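Home | Syllabus | Course Notes | Problem Sets | Lab Access | Contact

Robot Learning Laboratory
Handout: Collecting Demonstrations for Two-Arm Tasks
Instructor: Aicha Bensaid
Laboratory supervisor: Heriberto Esquivel

Purpose of the unit

Students will record a set of demonstrations of object handling with two arms and prepare that set for training. The policy trained in the following unit will have no source of information other than these recordings. Decisions made during collection, including where an object starts and how quickly an operator moves, will therefore reappear in its behavior.

A demonstration, for the purposes of this course, is one complete attempt at the assigned task under human control. It consists of joint positions, gripper commands and video from every camera, all recorded against one clock. The class set from the previous offering holds 330 accepted demonstrations and remains available for comparison.

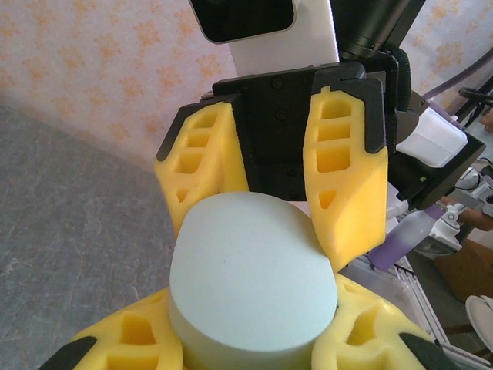
Handling tasks with two grippers contain a phase in which the demonstrator must decide when one hand closes and when the other opens. Operators differ widely in this decision. Some pause before every change in grip, and others proceed without a visible pause. A model trained on both habits without distinction may hesitate or open too early. Each group shall agree on a convention before recording and shall state it in the session log.

Recording procedure

The operator begins from the home position and waits for the recorder to confirm that all streams are active. Recording starts before the first motion and ends after both arms have returned home. A second student keeps the log and does not touch the controls. Roles are exchanged after each block.

Starting positions are to be taken from the printed sheet, in the order given. Groups that choose positions by eye tend to favor the middle of the work surface, and the resulting model performs poorly near the edges.

Failed attempts are kept. Mark them "F" in the log with a short reason, such as slip, collision or lost view. An attempt in which the operator makes a mistake and recovers is marked "R" and counts as accepted.

Camera views and occlusion
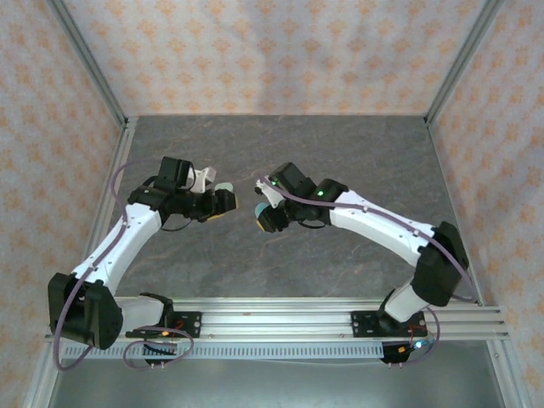
The choice of views determines what the model can learn about contact. A fixed camera records both arms and their relation to each other, but it often loses the object at the moment of grasping. On the right arm, the light-blue object is mostly hidden by the black parts of the arm, and little more than a narrow yellow edge shows below it. A wrist camera gives a closer view of the fingers and carries less information about the other arm. Both streams are required for submission.

Review and submission

Each group reviews its own recordings at normal speed and then exchanges 3 of them with another group for independent labeling. Disagreements are settled by viewing the recording again. Braulio Cervantes will assist with labeling questions during laboratory hours.

Submit the recordings, the session log and a one-page account of the convention adopted. Files with missing streams will be returned without a grade. Submissions are due by 4 p.m. on the last laboratory day in April.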